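Prevach Puts a White Plastic Table in a Box and Asks You to Finish It

DRURKNESS, September. Prevach, the maker of furniture for people who move more often than they planned to, today announced the Bosten, a folding-budget table that does not fold. It comes apart. The company would like the difference noted, having spent the better part of two years on it.

The Bosten is white. It will be offered in white, with a second color under discussion and unlikely to win. The top, the tubes and the legs are all plastic, and the whole table can be left on a balcony through a winter and forgiven in the spring. It ships flat, in a carton that fits across the back seat of a small car, provided the small car has been cleaned out first.

There are no bolts. There is also no hex key, a decision that caused some grief inside the company, where several people had grown attached to theirs. Tubes go into sockets, legs go into corners, and a firm push settles the matter. Prevach tested the joints through 3000 rounds of assembly and removal, and regrets the noise.

The instructions fill one sheet. Step one is to lay the top face down on something soft, such as a blanket or a cloth-covered table, so that the ribbed underside is looking at you. Step two is to fit the legs, one corner at a time, standing straight up.
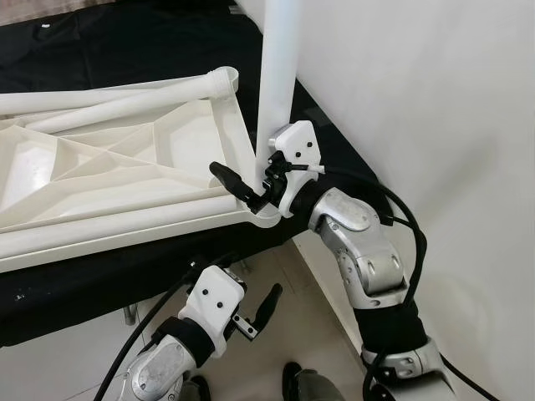 Step three is to turn the table over, and early buyers are reminded that a table with its legs in the air is not yet finished, however good it looks. A mallet is not required. If you find yourself reaching for one, the leg is probably in crooked, and Prevach asks that you pull it out and begin that corner again.

The ribs on the underside add stiffness while keeping the weight down. They will also collect crumbs if the table is stored upside down, so please don't.

The first run of 3479 tables goes on sale this month at Ní Chonaill stores and from the Prevach warehouse in Drurkness. Spare legs will be sold singly. Orders placed before noon leave the same afternoon.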